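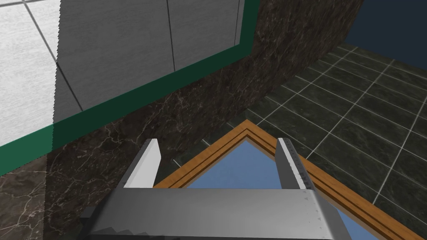 About Mellum Robotics Workshop

We teach people to work with robot arms. Adults mostly, some high school seniors, a few folks sent by their employer who look nervous until the first coffee break. Small school, one long building behind the old Tokier feed store, gravel lot, blue door. Ring the bell twice, the first ring never seems to reach the back room.

Started in a two-car garage with one arm bought at auction and a laptop. Linnea Aasen ran the first class there. She had spent years setting up packing lines and was tired of explaining the same five things over the phone. Wenche Kvam joined the second year and took over the simulation side. Both still teach. Linnea does mornings, Wenche does afternoons and most of the evening groups.

What we do

Three courses right now. Intro to Grippers, which runs four weeks. Simulation First, six weeks. And Cell Setup, the long one, ten weeks with a shop project at the end. Course sheets are at the front desk or we can email them. Yes we will get them on the website. It's on the list.

Every student starts in simulation. You drive a simulated gripper in a simulated room, you move the fingers, you approach a tray from a bad angle, you run into a wall, you reset. Nothing gets bent. After that, the real arms, which cost money when they hit things. Linnea keeps the broken fingertips in a jar on her desk and people are welcome to look through it.

We change the rooms a lot. Different floors, different walls, different light. Marble one week, plain paint the next. Students complain that no real shop looks like that and Wenche tells them that is the point -- an arm that only copes with one gray bench isn't much use to anybody with two benches.

Open day

Once a year in spring we open the doors. This year it's Wednesday, March 18, 2026, from noon until 7 in the evening. Free. No sign up for the general visit, but please do sign up for the hands-on slots, there are 28 of them and they go quick.

How the day runs:

Noon -- doors, coffee, Linnea says a few words (short, she promised)
12:30 -- simulation demo on the big screen, Wenche driving
1:30 -- real arm demo, picking and placing, questions as we go
2:30 to 5:30 -- hands-on slots, simulator stations and one real arm
5:45 -- second simulation demo for people coming from work
6:30 -- talk about fall courses, then we start stacking chairs

The simulation demo is the one people stay for. Wenche puts the gripper's own view up on the screen, so you are looking out past the fingers at whatever it's reaching for. Takes a minute to get used to. Shouting directions is allowed. Last year a group of eighth graders got so loud that the sign shop next door came over to see what was going on, and one of the guys from there is now in the Tuesday evening group.

Then she hands over the controls. Expect to miss. Depth is the hard part, everbody thinks they are closer than they are. Parking at an angle to the thing you want is the other classic. We show a couple of ways to line up on a corner or an edge, and most people do better on the second try.

For the real arm: closed shoes, long hair tied back, no scarves, stay behind the yellow line unless Linnea calls you over. Kids under 12 are welcome at the simulators but not past the line. Sorry, no exceptions, we've had this argument.

School and company visits

We also do group visits outside the open day, usually on a Friday. Half a day, demo first and then everyone gets a turn. Groups up to 12 work best. Bigger than that and half the room is looking at their phones. Teachers, please tell us ahead if someone uses a wheelchair or needs a lower station so we can have it set up before you get here. The floor is level all through, the restroom is by the front desk.

Companies -- Besson sent their whole packing crew in September, two groups over two days, and we'd be glad to set up the same kind of thing for you. Bring photos of your trays or bins and rough measurements. Wenche can often build a simple version in the simulator before you come, if she gets them a week early. Two days early is not a week early.

The building

2000 square feet, classroom in front, shop in back, a kitchen that is really a closet with a sink. Simulator stations run along the north wall. The heating in the shop is slow so keep your coat in winter. Wifi password is on the whiteboard.

The simulator setup is one we put together ourselves and call Isteron, for no good reason, it was the name of the folder. Students get to keep a copy when the course ends along with their own practice rooms. It runs on a decent laptop. Runs slowly on a bad one.

Since the garage days 388 people have finished a course with us. Some went on to jobs in automation, some went back to the job they had and stopped being afraid of the machine in the corner. A few just liked it. There is a wall of group photos in the hallway if you want to see who you know.

Finding us

Turn in at the feed store sign and keep going past the loading dock. If you hit the creek you went too far. Parking in the gravel lot, please leave the two spots by the roll-up door free for deliverys. The bus stops at the corner, five minutes on foot.

Questions about the open day go to Linnea, questions about group visits or trays go to Wenche. Call in the morning if you can, the phone is in the front room and we can't hear it once the arms are running. Hands-on slots can be booked by phone or on the paper list at the desk.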